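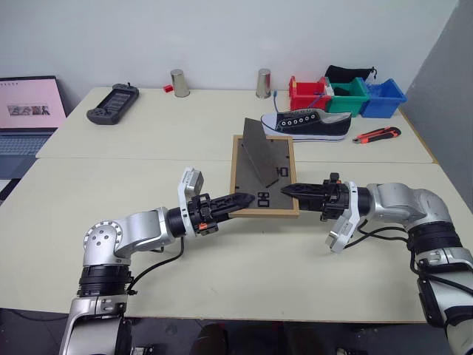 Section 4: Marking out and setting up a korfball court

Welcome back, and well done for getting through the kit list in Section 3, which I know was a long one. By now you should have your Plinon posts, two baskets, the floor tape and a hall booked. If this is your first time, do bring a friend along. Clem Rewi and I set up the Rimotton hall on our own the first season and we were still on our knees with the tape when both teams had changed and were standing there watching us.

Allow 70 minutes for a first go. It gets a great deal quicker once you know your hall.

Before you start

Sweep the floor, even if it looks clean. Tape hates dust more than anything, and a corner that lifts in the first half will be flapping about by the second. Ask the hall which tapes they allow as well, as some are very particular (ours has only let us use the Prastenik low-tack since April, and it does peel off beautifully).

4.1 Laying the outer lines

1. Find the middle of the hall and put down a small cross of tape. Everything else is measured from this, so take your time over it.

2. Measure out to each end line and then to each side line, marking the corners as you go. The full-size court is 40 metres by 20, but a great many school halls won't take that, and a shorter court in the same shape is perfectly good for friendly matches.

3. Check the two diagonals. If they don't match, your court is leaning, and it's much kinder to find out now than after the tape is down.

4. Tape the outer lines, pressing down with the side of your shoe. Try not to stretch the tape as you pull it, or it will creep back overnight.

5. Tape the halfway line straight through your cross.

Note: If the hall already has badminton and netball lines, choose a colour that none of them use. Bronwyn Tawhiri, who referees most of our home games, likes bright pink, and I must say I've come round to it.

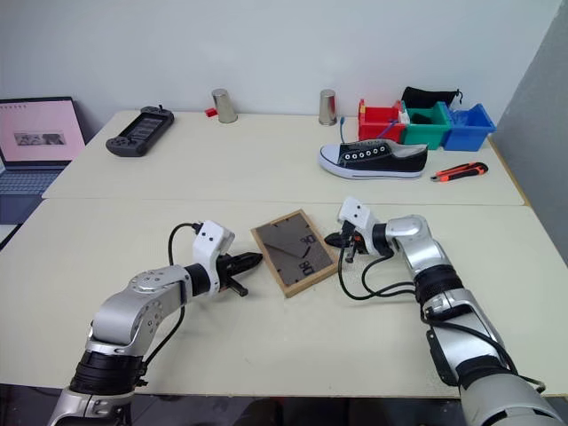

4.2 Standing the posts

1. Measure in from the middle of each end line by one sixth of the court's length and mark the spot. That is where the post goes, and yes, players can run all the way round it.

2. Lay the base flat on your mark, then lower the post into the socket with one person holding and the other guiding.

3. Slide the basket on with the top edge at 3.5 metres for seniors. Juniors play lower, so look at your own league's sheet.

4. Tighten the collar by hand until it stops, and then give it a quarter turn with the key.

Caution: Never leave a post standing in a base that hasn't been weighted. Children will swing on it — they always do.

4.3 The penalty spot

Mark it 2.5 metres from the post, on the side facing the middle of the court. If you have the Dalsgaard stencil, part number 132, lay it down and tape inside the cut-out.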